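Speaker notes: How an assembly votes when no option commands a majority

Delivered for the Enache Institute, 6 Oct 2024. Speaker: Alina Cârstea. Chair: Luminița Neagu.

**Opening**

Thank the chair and the Institute. Acknowledge members of the Drititz regional assembly present in the hall, and the clerks in particular.

State the subject plainly. The talk concerns procedure. It does not take a position on the merits of the Ploltus boundary settlement, on which several people in the room have voted and on which they may be asked to vote again.

Remind the audience that the assembly has 101 seats. The presiding member does not vote except to break a tie, so 100 members take part in an ordinary division. Where all are present, a motion needs 51 votes to pass. (Pause here. The figure matters later.)

**The question before the assembly**

In April the assembly was asked to choose a successor to the Ploltus arrangement, under which three districts share a single tax office and a single land court. The executive brought one proposal. It was defeated. The presiding member then allowed members to table their own, and eight were accepted for debate.

They fell into families. Some kept the shared offices and changed how they were paid for. Others divided the offices between the districts. One would have put the matter to a public vote, and one would have left the arrangement to lapse without replacement.

Each was put separately, on a paper ballot, with members free to support as many as they wished. None was carried. The proposal for a public vote came closest.

*Do not read out the full table. It is in the handout, and members will look for their own names.*

**Why every option failed**

The usual explanation given in the press was stubbornness. The record does not bear this out. On the day of the ballots, 90 members supported at least one proposal. A clear majority of the assembly was therefore willing to accept some change, and the difficulty lay in the method by which that willingness was measured.

Under separate yes-or-no ballots, a member who prefers one option has good cause to vote against all the others, including those he or she could live with. To support a second choice is to help a rival to the first. Party managers understood this well and advised their members accordingly.

Refer to the paper by Rahel Fankhauser, published in the Institute's own review, on the order in which motions are taken. Her argument is that the order matters less than members suppose when ballots are held together, and a great deal more when they are held one after another, with results announced in between.

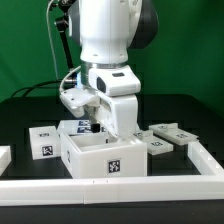 *A white robotic arm above an open white box on a black table*

Summarise her three cases briefly. The first is a town council and may be omitted if time is short. The second and third are closer to our own situation, and the third was decided on a single vote after two earlier rounds had failed.

**Methods open to the assembly**

Take these in turn, giving each the same amount of time.

Elimination. The option with the fewest votes is removed after each round until two remain. This will always produce a winner. It will not always produce a majority of the whole house, as members may abstain in the last round, and standing order 90 does not at present say how abstentions are to be treated.

Ranked ballots. Members list the options in order. The clerks have advised that this would require an amendment to standing orders. Bogdan Pană has prepared a draft, and copies may be had from the clerks' table.

Grouping. Similar proposals are merged by their sponsors before any ballot is held. This was attempted informally in April and was abandoned when two sponsors could not agree on the land court. It deserves a second attempt with a fixed timetable and a neutral person in the chair.

**The position of the executive**

Handle with care. The executive holds that the ballots were advisory and that it remains free to return with its own proposal. The opposition holds that the assembly, having taken control of its timetable, cannot hand it back without a further vote. Both views have support in the rules as written. Zamfira Costache has given a legal opinion to the Jekamgate group of members, who have agreed that it may be quoted. Quote paragraph four only:

> "The power to set the order of business includes the power to set it again. It does not include the power to bind the executive in the conduct of talks."

Note that the opinion is silent on whether a defeated proposal may be brought back unchanged within the same session. If asked, say that this is for the presiding member to rule upon. Do not speculate.

**Closing remarks**

Return to the figure of 51. Members have tended to treat it as a test of each proposal. It is equally a test of the procedure, and the assembly is entitled to choose its procedure before it chooses among proposals.

Invite questions. The chair will take them in pairs. Written questions received in advance are to be answered first, beginning with the one from the Drititz clerks on the keeping of ballot papers.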